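5 May 2020

Workshop notebook, delegation module, second pass.

Ran the Stusterwood exercise again with the Skosden supervisors, all remote. The brief is one page: hand a task to your deputy, then stay out of it for 30 minutes. Of the 7 supervisors, two lasted. One sent her deputy a "quick thought" before I had finished reading out the rules.

Adi Ginting thinks the brief is too long. Adi thinks every brief is too long, including the one he wrote. Still, I cut it to 200 words and the second round went better, or at least quieter, and with managers I'll take quieter.

Debrief notes:
- "I was only checking in" came up so often that I've given it its own slide.
- The deputies talked more once their bosses were in the other call. Keep the split.
- Latuheru worksheet still asks people to rate their own listening. They all rate it highly. Drop the question or have the deputies answer it.

Rollent want the same session in May with a different title. Suggested "Leaving People Alone." Waiting to hear.
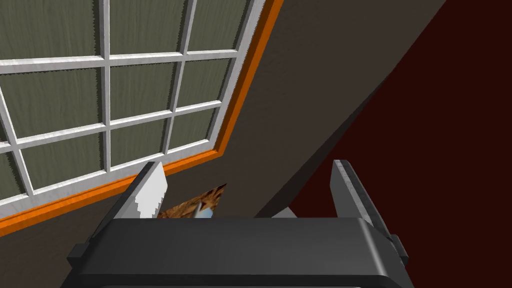
Window, white bars, wood-grain panes.

To do: shorten the intro, find the missing feedback forms, ask Adi what he meant by "more edge" in the closing talk.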